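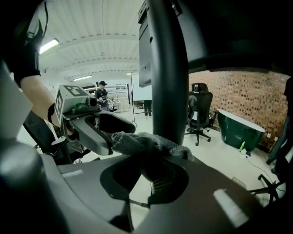
The Hallgrímsson building in Wisville used to be known for its loading dock and not much else. On the afternoon of its open day the parking lot was full by one o'clock, and people were leaving their cars along the road as far as the feed store.

Inside, a team led by Aaliyah Vachon was showing how it teaches robots to handle cloth. The project is called Petar. It has been running since September, and this was the first time the public had been let in to see it.

Visitors who came hoping for a walking machine had to adjust. Most of the work at Petar is done by people holding grippers in their hands. A gripper has a small camera on it and a pair of fingers that open and close. The person does a chore with the tools, the cameras record it, and the recordings are used later to train a robot arm to do the same chore. A gray cloth gets picked up, shaken, pulled straight and put down. Then it gets picked up again.

"Cloth is the worst thing you can give a robot," Vachon said. "A cup is the same shape every time you look at it. A towel is never the same shape twice."

She started out in packaging machinery, where the boxes were square and stayed square. She moved to Wisville to start Petar with a staff of 5, and the group has grown slowly. The people who record the chores work in short turns, because the grippers get heavy and tired hands make sloppy recordings. A session that goes badly is still kept. Vachon wants the mistakes marked, with a note on what went wrong.

The room does not look much like a laboratory. It has a red brick wall, white metal shelves, a big white board, office chairs on casters and a dark green bathtub standing on the floor. Black and white square markers are printed on the gripper mounts. Software can use markers like these to work out where a tool is and which way it is turned.

Uriel Yáñez ran the demonstration for most of the afternoon. He is a former upholsterer from Purkthorpe who answered an ad for people with good hands. He had never worked with robots and says he was slow for the first few weeks.

"You want to feel the fabric, and you can't," he said. "You have to watch it. If you pull too soon you lose the corner, and then you're chasing it."

Visitors could try the grippers after him. A retired school bus driver managed to fold a cloth in half on her second attempt and got a round of applause. Her grandson dropped it four times and asked if there was a faster setting. Yáñez told him to slow down and look for the edge first - the same advice he gives new hires.

The project had 2175 recordings of cloth handling on its drives by the morning of the open day. A short talk at three o'clock covered what the recordings are good for. Vachon showed two videos of a robot arm trained on them. In one, the arm laid a towel flat and folded it. In the other, it pinched the air beside the towel and carried nothing across the table. She played both at normal speed and took questions.

Several people asked about jobs. Hallgrímsson's main business is cleaning linen for hotels, and it employs 38 people on the folding side. Vachon said there were no plans to put an arm on the floor there, and that the current version was too slow to be any use in a working laundry. A man near the back asked what would happen when it got faster. She said that was a fair question and that she didn't have an answer for him yet.

The sign-in book had 385 names in it by closing. Yáñez did his last demonstration for a couple who had come in late, and let each of them have a turn with the grippers before he put the cloths away.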